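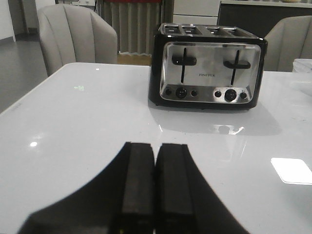
Uriel Troncoso wrote in to ask why his arm finds the toaster every morning and then stops with its fingers short of the lever, and whether he should buy a better camera. He shouldn't, at least until he has tried the settings below.

12/1/20
By Catalina Palma

Shiny fronts upset depth readings. Brushed steel and glossy white worktops both throw back light, and the planner treats the false points as solid. In Sturen, open the perception tab and raise the confidence cut-off one step at a time. Stop when the stray points over the table have gone and the lever is still there.

Fit the table as a flat plane and delete whatever the software finds underneath it. Reflections land there.

Teach the lever from the black plastic parts. They give a steadier outline than the metal. On a four-slice model with two levers, save each one under its own name, or the planner will pick whichever is nearer.

Set a waypoint 5 cm in front of the lever, and go straight in from there at the slowest speed. Let the planner choose its own route only as far as the waypoint.

For the downward push, change from position control to force control. Use a low limit and raise it gradually with the toaster unplugged. If the toaster slides, the limit is too high or the fingers are too far out along the handle.

Add the chairs to the collision map as plain boxes, a bit larger than life. They get moved, so redo them when the room changes.

Drinard users should note that error 721 means no path was found, and 458 means the path was found but timed out. For 458, allow four seconds in the planner settings before changing anything else.

Save a copy of the settings file under a new name each time.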